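Rural maternal health > Clinic supplies and logistics
Topic: Birth kits or transport fund first?

prakash_chowdary
May 7, 2020
We support a health post at Landmont, two midwives, catchment 2412 people. The budget covers either clean birth kits for the year or a transport fund for referrals to the district hospital at Tumeo. Road time is over 3 hours in the rains. Which would you fund first?

shaslinger
Transport. Kits reduce infection, but they do nothing for obstructed labour or a serious bleed.

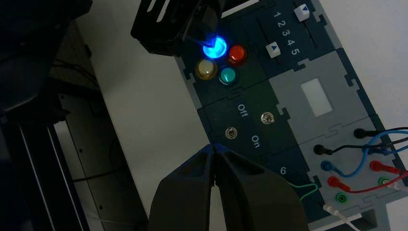

I'd want the referral figures before committing, though. How many went to Tumeo last year, and at what stage?

prakash_chowdary
16 referrals. Most left late - the family had to find a driver and agree a fare first.

fisine_midwife
Disagree with Seraina. If the midwives are short of gloves and cord clamps, that affects every birth. Transport affects a few.

shaslinger
A few, yes, but those are where the deaths are. Pay the driver a fixed rate from the fund and settle monthly.

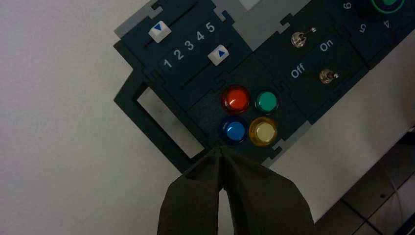 We did it that way at Sitthichai from March onwards and the arguments over fares stopped. Keep the driver's number on the wall of the post.

fisine_midwife
Fixed rate is fine. I'd still buy gloves first.

prakash_chowdary
Stock count is due from the midwives. Will post it with the referral dates.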